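Hurkix issue tracker
Component: base planner / arm self-filter
Reported by: Marcelino Alcaraz
Assigned to: Yaqin Su
Status: Fix in review

Summary: Planner refuses to move base when right arm is holding an object between two large panels

Marcelino Alcaraz, 9:40
Running the house scene in sim, build 91. Base stops in a narrow gap between two brown panels with the right arm holding a small object. Every goal in the larger room comes back "start state in collision." If I send the same goal with the gripper empty, it plans. Inflation radius is at the default. Head camera view from the stuck run:

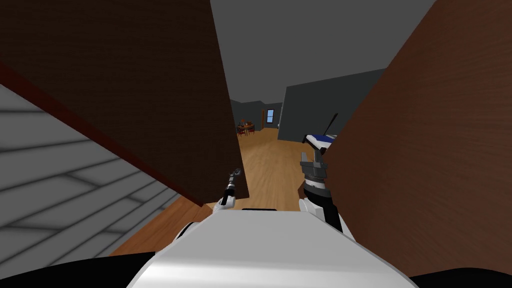
I tried clearing the costmap and replanning. Same error 11 times out of 12. The one that went through drove fine, so I don't think the gap is too tight for the base.

Yaqin Su, 10:15
Can you send the attached-object list from the planning scene at the moment it fails? Also the self-filter padding from your launch file. Sheena changed the default in October.

Marcelino Alcaraz, 10:32
Padding is 0.02. Attached-object list is empty. The grasp action returns success but nothing gets attached.

Yaqin Su, 10:50
OK, that explains most of it. The object isn't attached, so the self-filter leaves its points in the cloud and the planner treats them as an obstacle touching the arm. Your one good run probably got a cloud from before the points were added — check the stamps if you still have the log.

Marcelino Alcaraz, 11:20
Stamps match that. Cloud was stale on the good run.

Sheena Urquhart, 13:05
My October change only touched the padding, but please rule it out. Put it back to 0.05 and rerun. Also run the wrist camera with the gripper empty, so we know whether the filter is masking the fingers and housing correctly by themselves.

Marcelino Alcaraz, 14:10
0.05 makes no difference. Wrist camera run done at the table, fingers open. The filter removes both fingers and the housing, and the tabletop points are kept.

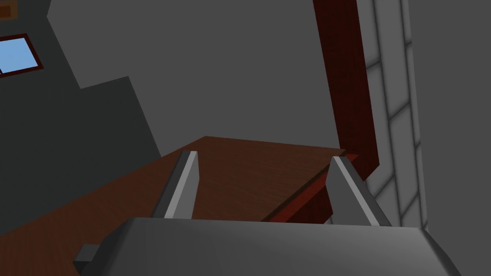 Wrist camera, gripper open and empty, wooden tabletop ahead.

So the filter is fine with no object. It's only the missing attach.

Yaqin Su, 15:25
Found it. The grasp action publishes the attach message on the old topic name, and the planning scene stopped listening there after the rename. No warning is logged when there are no subscribers. Patch is on branch attach-topic, 51 lines, mostly the test. Please rebuild and use the same seed.

Marcelino Alcaraz, 16:40
Rebuilt. 12 out of 12 plans succeed with the object held. Padding back at 0.02. Leaving the ticket open until the patch is merged — the missing warning should get its own ticket.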